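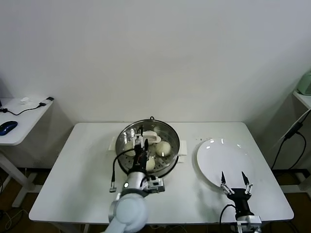 Figure 5.1 Steamed buns in a stainless steel steamer, with a plate placed nearby for serving

Chapter 5
Cooking with Steam

Key terms
condensation, latent heat, perforated tray, proving, holding time

Steaming is a moist-heat method in which food is cooked by water vapour and does not sit in the cooking liquid. It is used across Australian commercial kitchens for vegetables, fish, puddings and filled or plain doughs. This chapter deals chiefly with doughs, and follows the practical program taught at the Willorville training kitchen.

At sea level, water boils at 100 °C. When the vapour meets the cooler surface of a bun it condenses and releases its latent heat, and the dough sets without browning. A pale, smooth skin is therefore the expected finish. Colour is of little use as a guide to doneness, and students will need to rely on timing, touch and a probe thermometer.

The perforated tray shown in Figure 5.1 allows vapour to circulate beneath the food. Buns expand as they cook and should be spaced accordingly. A tray loaded too closely will produce torn sides and uneven centres.

The rim of a steamer holds heat well after the burner is turned off. Folded dry cloths or oven mitts must be used whenever the pot is shifted, and lids are to be lifted away from the face. The serving plate should be set within easy reach of the pot before any food is removed.

By the end of this chapter, students should be able to:
explain how condensing vapour transfers heat to food
prepare and load a steamer tray for plain buns
recognise underproved and overproved dough
transfer cooked items safely to a serving plate

Before beginning Section 5.1, students should review the notes on yeast doughs on page 104. The standard recipe for plain buns is given on page 131.

5.1 Selecting and Preparing Equipment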